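Wanted: people to help finish (and find fault with) a hand-held gripper, Mornlow shared workshop

Evening sessions through March, 6.30pm until we get fed up. Unpaid.

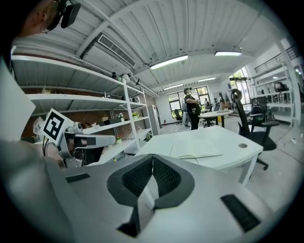
What we are building

A gripper you hold in your hand and work yourself, so that a robot arm might later copy what you did. I say might. I have read plenty of big claims about home robots and have yet to meet one I would trust with a mug. Several members of the workshop think otherwise, and the project is theirs as much as mine, so there is usually an argument going on.

The white shell is on its third version. The first two split along the seam. The V-shaped mesh pad has stayed the same throughout, mainly through my stubbornness. The square black-and-white marker is for tracking, and I remain to be convinced that they work as well in poor light as we keep being told.

What you would do

Pick things up, put them down, and write what went wrong in the notebook. We want 1,000 decent attempts logged before anyone touches the design again. So far we have 116, and I would throw out 30 of those.

There is also sanding, re-routing cables and a fair bit of looking for the small Allen key.

Who should get in touch

Anyone over 18 who can stand for an hour and hold a slightly awkward weight. Soldering is useful. Coding is useful too, but we have four people who want to code and one who will sweep up. Left-handers especially welcome, as the grip was drawn by a right-hander and I suspect it shows.

Please don't apply if you want to be told it is the future. If you think the whole idea is daft, come along and say so while holding the thing.

What you get

Tea, use of the benches on project evenings, and your travel paid up to £20 a session if you bring the ticket. No shares and no promises. If it ever does sell, which I doubt, we would have to sit down and talk about it.

How to apply

Send a few lines to Hendrik Van Hecke at the Mornlow front desk, saying what you have built or broken lately. No CVs. First-timers get a safety talk before they start, and yes, it applies to engineers.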